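What the listing says and what the room says

We have just come back from three nights in a guest house near Inskip, and I want to write this down before the irritation wears off, because it always does, and then I book the next one on the strength of the same adjectives.

The place was called Flerutley House. The listing gave it four paragraphs, and I had read them so many times that I could have recited them to the woman who let us in. "A spacious garden suite, lovingly restored, with many period features." I have stayed in a lot of guest houses and I have a fair idea by now of what each of those words is worth. Spacious means you can open a suitcase without standing in the shower. Garden means ground floor. Lovingly is a word I simply skip.

Period features is the one that still gets me. Which period? The suite had a cast-iron fireplace that was handsome enough, with a dried flower arrangement wedged in the grate and a card asking guests not to touch it. The cornice ran along two walls and then stopped dead at a partition, so the other half of the rose in the ceiling presumably belongs to whoever is sleeping next door. I heard him. He gets up at six.

My husband says I should have asked for photographs of the actual room before paying. I did. Denise Kettle, who owns the house and answers her own emails (a point in her favour), sent me one of the landing and one of the front door.

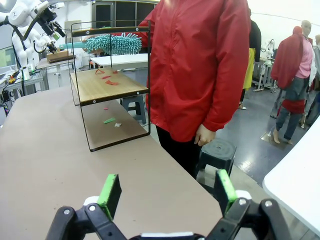
Two tiers in black metal and light oak.

Furniture, then. A house that trades on its age ought to have a wardrobe, and ours had a rail. I don't mind a rail. I mind a rail described as "open wardrobe storage in the continental style" by somebody hoping I have never been to the Continent. There were 34 hangers on it, of which I could remove none, as they were the sort with the little captive ring. The bed was a very good bed, I will say that. Proper mattress, heavy cotton sheets, two pillows each that had not gone to lumps. If the listing had said "one very good bed and a fireplace you can't use" I would have booked it just as quickly and come home in a better mood.

Breakfast was "locally sourced". I asked where the sausages were from and was told the butcher. I asked which butcher and was told the one in Jondiria Street, which is at least a real answer, and they were decent sausages. The marmalade came in the small foil-topped tubs. I make no accusation, but I doubt anybody in the village is filling those.

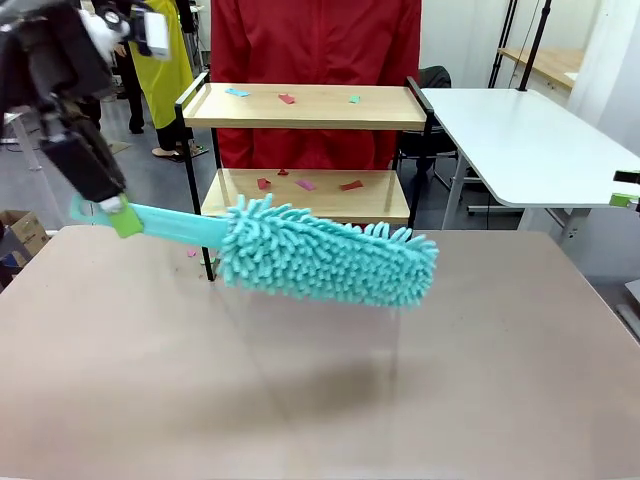

The price is where my patience goes. We paid 120 a night, and for that I had expected the "residents' drawing room" to be open. It was locked on the first evening for a private function and locked on the second evening for no reason anyone could give me. On the third I found the door ajar and went in. It was a pleasant room, rather cold, with a piano and a framed history of the house on the wall. According to this, one Roland Wainwright built the place in 1868 for his wife's health. The leaflet in our bedroom said it was a former rectory. The website says it was a hunting lodge. I suppose a man might build a hunting lodge for his wife's health and then fill it with clergy, but I'd like to see the paperwork.

I did raise this with Mrs Kettle when we were settling up. She was perfectly nice about it and said that guests like a story. Perhaps they do. I'd sooner have a hook on the back of the bathroom door — there wasn't one — and somewhere to put a wet towel other than the edge of the bath.

There are more than 300 reviews of the place online and nearly all of them are glowing. I have read a good many and I notice that the same phrase, "a real home from home", keeps turning up. My home has hooks.

Would I go back? For the bed, possibly, and out of season, and in one of the upstairs rooms at the front where the ceiling might be all in one piece. I'd want it cheaper. My husband has already found somewhere for the spring called Grolldale, a converted mill with "characterful beams". He is six foot two. I have written to ask how high the beams are, and so far they have sent me a very nice picture of a duck.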